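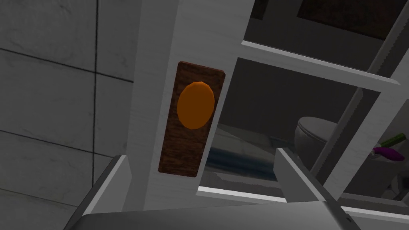

What Do We Call It? Plain and Not-So-Plain Words in Sexual Health Leaflets

Project report, Health Communication, Rambridge
Rizwan Munshi

I picked this topic after my mum handed me a leaflet about STI testing that went on for two pages and never once said "sex" (it said "intimate contact" a lot, and "being close"). I laughed, then I wondered how many adults would read it and have no idea whether it meant them. So that became the project!

What I did

I collected 106 leaflets from clinics, pharmacies and the campus health centre, mostly in Potham, and typed up every sentence that mentioned sex, contraception or testing. Then I sorted the words into plain, medical and roundabout. My project partner Rami Hourani sorted the same lot separately so we could compare, and we argued for a whole afternoon over "sleep with". I say roundabout, he says everyone knows what it means. We left it as roundabout, but I've put his objection in the appendix. 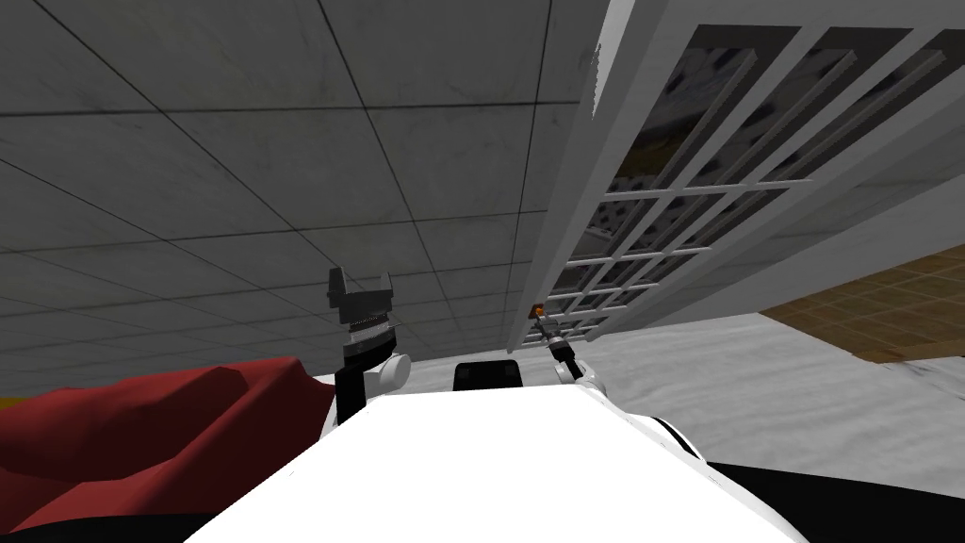

Ceiling tiles and the white paned panel.

What I found

The typed-up sentences came to 3,464 words, and almost 20 per cent of the leaflets had no plain word for sex anywhere in them. Condom leaflets were the most direct by a mile. The ones on testing were the vaguest, and menopause ones swung wildly between very medical ("vaginal atrophy") and very soft ("changes in closeness"), sometimes in the same paragraph.

I also chatted with 4 classmates about which versions they'd rather read. They all wanted plain words, though one said "intercourse" made her feel like she was back in Year 9, which is fair enough. 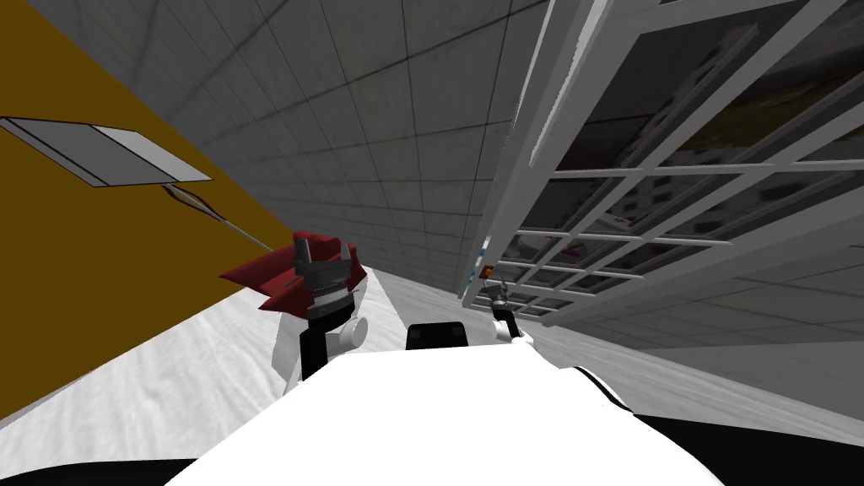
The other thing that came up in those chats was tone. Plain didn't have to mean blunt, and the favourite was a Carura leaflet that just said "if you've had sex without a condom, come in for a test". Short, friendly, done.

What I'd change

My method followed the Abou Jaoude categories from our course reader, and they don't cope well with slang. I'd add a fourth category next time. I'd also start collecting before August, as heaps of the leaflet racks were half empty by the time I got organised, and I'd talk to some older readers too. The full word list is in the appendix, along with Rami's notes.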